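Last fiddled with: March 13, 2023

# Altent Street Shared Kitchen: Questions We Get

The kitchen on the ground floor of the Altent building is shared by all the tenants on levels one to three. If your question isn't answered below, email the kitchen inbox. Bijan Moradi reads it most mornings, before he's had his coffee, so keep it short and be polite.

## Coffee

**Who pays for the coffee?**

You do. It comes out of the amenities line on your monthly invoice, whether you drink four flat whites a day or live on hot water and lemon. We've been asked to make it user-pays. We tried that in the old building with an honesty jar, and by October the jar had two foreign coins and a button in it.

**What beans are you using, and why did you change them?**

Chávez, medium roast, from the roaster out past the railway yards. The old ones were cheaper and tasted it. A few people have told us they preferred the old ones. We've noted their names.

**Can I bring my own beans?**

Bring them by all means, but don't tip them in the communal hopper. Everyone else then gets half a morning of your hazelnut-flavoured whatever, and there's no graceful way to get it out again. Use the small hand grinder in the second drawer. It's slow, and you'll have forearms by winter.

**Decaf?**

Second shelf, green lid. It's usually fresh, as there are only two of you.

**How do I steam milk without making that noise?**

Keep the tip of the wand just under the surface, let a little air in for the first few seconds, then sink it a bit deeper and let it spin. If it's screaming, it's too deep too early. If it's spitting, it's too shallow. Stop when the jug is nearly too hot to hold. Then wipe the wand and purge it straight away, by which we mean before you drink the coffee, answer the phone or wander off to tell someone about your weekend. 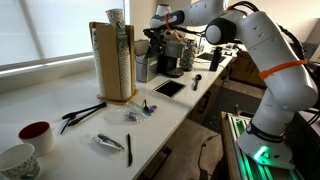
**Do I really have to purge it every single time?**

Yes. Milk goes up inside the wand as it cools, and it sets like plaster. The last service call was to clear one blocked wand, and the technician brought the blockage out on a piece of paper towel to show us. It did the rounds. Several people switched to tea.

**What's the oat milk situation?**

Fraught. We order 16 cartons a fortnight, which was plenty until level two discovered cereal. The oat milk is for hot drinks. Cereal is a personal matter and should be funded accordingly.

## Fridge

**What's the label rule?**

Name and date, on anything you'd be sad to lose. The tape and marker live on a string on the side of the fridge. The string was added after the first eleven markers left us.

**When does the fridge get cleared out?**

Last working day of the month, after 3 pm. Anything unlabelled goes in the bin, container included. We know it was a good container. Everyone's container was a good container.

**Someone ate my lunch. What will you do about it?**

We'll be sympathetic. Beyond that our powers are limited. There isn't a camera in the fridge and we aren't getting one, despite the very detailed proposal from level three (it had a budget and a diagram).

**Can I store food for an event?**

Up to one shelf, for one night, if you email first. A platter for a client lunch is fine. An esky's worth of prawns over a long weekend has happened once and won't be happening again.

## Cooking

**Can I actually cook in there, or is it just for reheating?**

You can cook. The rangehood is the catch: it was specified by someone who'd never met an onion. Toast, eggs, soup and noodles are all well within its abilities. Anything that starts with "heat the oil until smoking" is for home.

**Is fish banned?**

It's not banned. The microwave and fish is banned. Tinned tuna on crackers, eaten cold with a modest expression, has never bothered anybody.

**Why does the toaster only do one side?**

It's the bagel setting. Someone presses the button, and then for days everyone else eats half-toast and blames the landlord. Press it again.

**What can't go in the dishwasher?**

Good knives, anything wooden, anything with a cork bottom, and the cast iron pan. The pan belongs to Bijan. It was his uncle's and he has put it in a high cupboard, but people keep being tall.

**Who unloads the dishwasher?**

Whoever opens it and finds it clean. Closing it very gently and backing away doesn't count, and you can be heard doing it.

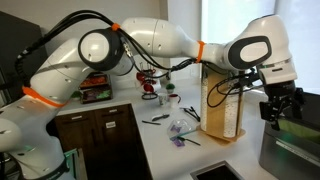 **Is there a roster?**

There is now. Each tenant gets a week, and your week is on the calendar that went out with the lease renewal. Your week means: run the dishwasher at the end of the day, wipe the benches, empty the knock box, swap the tea towels. It takes 22 minutes a day if you do it properly. We timed Flundero, who did it properly and asked us to mention it.

**We're only a two-person company. Do we still get a whole week?**

You do, and we appreciate it's a bit rough. You can swap with another tenant, or split the week with the other small outfits on your floor. Prollden has been known to take on extra weeks in exchange for car spaces. We don't get involved in the exchange rate.

## Rubbish and recycling

**Which bin do the cups go in?**

If it's a takeaway cup with a plastic lining, general rubbish. Lid in recycling if it's got a number on it. Or use one of the mugs, of which there are dozens, many carrying the logos of companies that no longer exist.

**And coffee grounds?**

Brown caddy under the sink. The community garden picks them up, and anyone with tomatoes is welcome to help themselves. Bring your own bucket. A shopping bag will hold until about the car park.

**Tea bags?**

Some are compostable and some are mostly plastic, and the box tells you which in extremely small print. If you can't be bothered reading it, general rubbish.

## Booking and breakages

**Can I book the whole kitchen?**

After 5 pm, yes. During the day, only the long table, and only for an hour. The kettle and coffee station stay open to everybody regardless of how important your guests are.

**Something's broken. Who do I tell?**

The kitchen inbox, with what it is, what it's doing, and what you were doing when it started. "Machine weird" is not a fault report. We received that one with no greeting and no signature, and it took us half the day to work out it was about the printer.

**I broke something. Will I be charged?**

For a mug or a plate, no. Sweep it up, wrap the bits in newspaper so the cleaners keep their fingers, and carry on. For appliances, tell us early and we'll generally wear it.

**Can we get a better kettle?**

It's on order. Please stop asking Bijan in the lift.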